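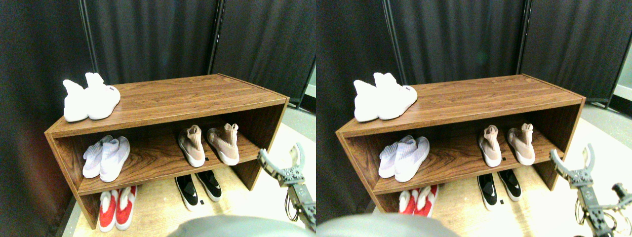
Shoe Storage a Robot Can Work With: Tips From the Bench Trials

Workshop tips, updated July 2025

These tips come out of the shoe-tidying trials at Ferkthorpe, where a one-arm setup with a stereo camera was trained from recorded demonstrations to take pairs off a bench and put them back. The method was plain: 3504 recorded picks, one policy, 51 bench layouts. The figures matter less to most readers than what the layouts showed. A bench that suits a gripper also suits a person in a hurry, and most of the changes cost nothing.

Choosing the bench

Use an open-fronted unit with a flat top and one middle shelf. Doors and flip-down fronts add a second task before the first one starts, and in our runs most of the time was lost there.

Measure the gap between shelf and shelf. Take the tallest shoe you own, knit collar included, and add the thickness of the upper finger plus clearance. Sock-style sneakers with tall collars need far more room than their soles suggest. If they will not clear, move them to the top.

Leave the lowest level open to the floor. Shoes can then be slid in and out without a lift over a lip. The drawback is that they creep forward. On our bench the red pair often stood with the toes partly past the front edge, and a person would not think twice about it. For the arm it changed the approach angle, so we put it in the training set on purpose.

Wood finish

A strong grain with dark knots looks fine in a hallway and gives a depth camera no trouble. Single-color segmentation is another matter. Early on, the Vendville model marked the darker swirls on the shelf as objects. Two fixes worked:

Record a set of the bare bench and add it to training as background.
Vary the angle of the light between recordings so that no single knot always has the same contrast.

Do not paint the bench. We tried a flat gray panel in May and the policy did well on it, then failed on every wooden unit it had not met.

Light and backdrop

Hang plain dark fabric behind the bench while recording. Charcoal curtains on freestanding divider frames are enough. They keep people and furniture out of the background, and they can be shifted between sessions.

Watch exposure on white shoes. Against brown wood a camera on automatic will push white knit toward clipping, and the edge between the left and right shoe goes first. Lower the exposure until the knit texture returns, even if the black pairs get darker. A dark shoe with a white sole still has a usable outline. A clipped white pair may read as one object.

A pale floor has the same problem near the lower level. Move the lamp or lay a matte mat.

Placing the pairs

Keep pairs together, but do not square them up. In the first 819 picks every pair was set parallel with toes to the front. The resulting policy was tidy and brittle. Jummai Chukwu rewrote the placement sheet so that one shoe of a pair was turned side-on, set back a little, or pointed heel out. Success on unseen layouts went from just over half to almost nine in ten, with no change to the network.

Mix pale pairs on the same shelf. Lavender-white and blush-pink are close under warm light, and the model has to learn shape as well as color.

Put high-collar shoes where the finger can come in from the side. A grasp from above folds the collar – the shoe then swings and lands on its edge.

Slip-ons go low. They are short, and the arm can reach them by the heel.

Gripper and cable

Check cable slack with the arm at the lowest shelf, at full reach. A loop that is fine at the top can brush the floor at the bottom.

Wipe the finger pads between sessions. Grit from soles builds up and changes the friction.

Know what the robot's own body hides. With a camera set high and looking down, part of the base will cover the floor in front of the bench. Record from more than one standing position, and use both stereo views when labeling the bottom row.

Rhonda Leclerc keeps the placement sheets and the curtain layout. The Bråten bench has a lower shelf gap and is being recorded next, using the Selix pads.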